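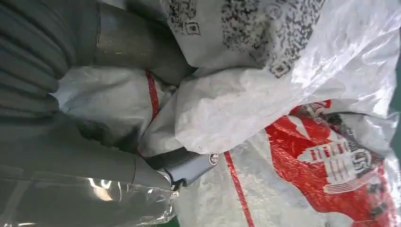

Figure 1. White woven plastic sacks in a pile.

Reuse of Woven Plastic Sacks: Sorting, Folding and Storage
Project report by Amrit Pelletier and Embla Haugen

1. Background

Woven plastic sacks are used for grain, animal feed, sand and many other dry goods. They are strong for their weight and can be filled more than once if they are kept in good condition. In practice a lot of them are thrown out after one use. They take up a lot of room when they are empty, and a heap of them is hard to sort.

Our project looked at how empty sacks are handled at the Urnley feed store, which takes them back from customers and refills some of them. The store manager told us that 832 sacks came back in July and that most of them went straight into a storage bay without being checked. We wanted to find a simple way to sort and store them using the space the store already has.

2. Material

The sacks are made from flat polypropylene tapes woven together. The weave gives them strength in both directions, but a cut edge frays quickly. The fabric does not hold a sharp crease well. When a sack is dropped on a pile it stays crumpled, with large folds that trap air, as in Figure 1. This is the main reason a small number of sacks can fill a bay. White sacks also show dirt clearly, which helped us when we were sorting.

Sunlight is the other thing to watch. Polypropylene gets brittle when it is left outdoors for a long time. Sacks that had been stored outside often tore along the side when we pulled on them, even when they looked fine.

3. Method

We took 600 sacks from the bay and sorted them into three groups: reusable, repairable and waste. A sack counted as reusable if it had no holes, the bottom seam was complete and it passed a pull test. For the pull test one person held each side of the mouth and both pulled hard. A sack with a loose seam but sound fabric went in the repairable group.

After that we tried two ways of storing the reusable sacks. In the first they were laid flat, pressed by hand to push the air out, and stacked. In the second they were folded in half lengthwise and rolled in bundles tied with twine. We measured the height of the stack and the time it took to prepare each batch.

4. Results

Around 200 sacks were put in the waste group. Most of these had torn sides. Holes from hooks and box cutters were the next most common problem. The repairable group was the smallest, and nearly all of the sacks in it had the same fault, a bottom seam that had started to unravel from one corner.

Flat stacking was quicker than rolling and used less floor space. The stack did slide when it got high, and it had to be put against a wall. Rolled bundles were easier to carry and could go on a shelf, but tying them was slow. Two bundles came undone when we moved them, so the knots were probably too loose.

Pressing out the air made the biggest difference in both cases. It works best starting at the closed end and moving toward the mouth. Going the other way just pushes the air into the bottom of the sack.

5. Problems

Dust was worse than we expected. We should have shaken the sacks outside before we started. We also changed our rule for small holes partway through the first batch and had to sort that batch again. The pull test depends on how hard a person pulls, and a spring scale would have given a fairer result.

6. Recommendations

Sacks should be checked at the counter when they are returned, before they go in the bay. Damaged ones can be set aside right away. The good ones should be laid flat with the mouths all facing the same way and kept out of direct sun. Rolled bundles are only worth the time if the sacks have to be moved to another site.

The store has agreed to try flat stacking in one bay. Embla will measure the stack again at the end of the term, and the figures will be added to the appendix.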